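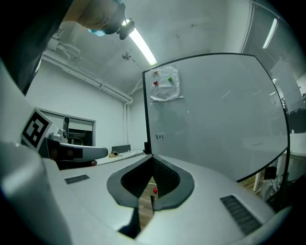 Figure 3.1 Small red ball seen through the open fingers of a hand-held gripper, with a wooden floor beneath.

Chapter 3
Counting Waterbirds on Inland Sites

3.1 Scope of the chapter

Chapter 2 dealt with identification. The present chapter assumes that the observer can name the common herons, grebes, ducks, rails and waders of a site at normal working distance, and turns to the question of how many there are. Methods for breeding colonies are left to Chapter 5, and night roosts to Chapter 6.

A count is a number attached to a species, a place and a period of time. If any of these is left vague, the number cannot be compared with another. A note that reads "many coot, north end" has some value as a record of presence but none as a count. Most of the techniques described below exist to fix the place and the period firmly enough for the count to be repeated by someone else.

On completing the chapter the reader should be able to divide a site into count sectors, choose between a look-see count and a timed point count, estimate the size of a large flock by blocks, and state in writing what was missed.

3.2 Terms used

Sector: a part of the site with fixed boundaries, counted as a unit.

Station: the point from which a sector, or part of one, is observed.

Look-see count: a count in which the observer scans a sector once and records every bird present, without a time limit.

Point count: a count made from a station for a set period, usually within a set distance.

Detection: the event of noticing a bird, by sight or by sound. The probability of detection is the chance that a bird which is present will be noticed. It is written p and lies between 0 and 1.

Double counting: entering the same bird twice, commonly after it has flown from one sector to another.

3.3 Why birds are missed

Open water gives a false sense of completeness. Ducks on a calm lake may be recorded almost in full, while diving species on the same lake are under water for part of every scan. Rails and bitterns in reed are detected mainly by call, and outside the breeding season they call little. The value of p therefore differs between species, between habitats and between months, and a total for "all waterbirds" mixes figures of very unequal quality.

Weather acts on both bird and observer. Wind drives ducks into sheltered bays, where they may be hidden from the usual stations, and it shakes the telescope. Heat haze over mudflats makes small waders hard to separate beyond 400 metres. Low sun on water should be avoided by working with the light behind the observer, even where this means visiting the stations in a less convenient order.

Observers differ too. In the Husitz ponds study, which is used throughout this book, Saskia Faulkner counted each sector alongside a second observer, the two keeping separate notebooks. Agreement was close for swans and large herons and poor for teal in flooded sedge. Her field notes, reproduced in part in section 3.7, show that most of the difference arose in the first scan of each visit.

3.4 Dividing the site

Boundaries should follow features that can still be found in fog and in a dry year: banks, sluices, lines of posts. A reed edge is a poor boundary - it moves. The Wetow reservoir is divided into 21 sectors, of which the smallest is a single inlet that holds most of the wintering pochard. At Golbridge, a long narrow gravel pit, the sectors are simple slices across the water, and the observer walks in one direction only to limit double counting.

Each sector is given a code, and the code is kept for good. If a sector must be split, both parts receive new codes and the old one is retired.

3.5 Estimating flocks

Small groups are counted bird by bird. For larger flocks the observer counts a block of birds, fixes its apparent size in the eye, and lays that block across the remainder. Density is seldom even, so the block should be taken from a typical part of the flock and checked once against a denser part. Birds in flight are counted from the rear of the flock forwards.

The result should be entered as it was obtained. A mixed flock at the Deák marshes was entered one June as 2095 birds, although the sheet shows that it had been estimated in blocks of fifty. The last digits came from adding a small party counted singly. The correct practice is to enter the two parts on separate lines, marking the first E (estimated) and the second C (counted), and to leave the addition to the analyst.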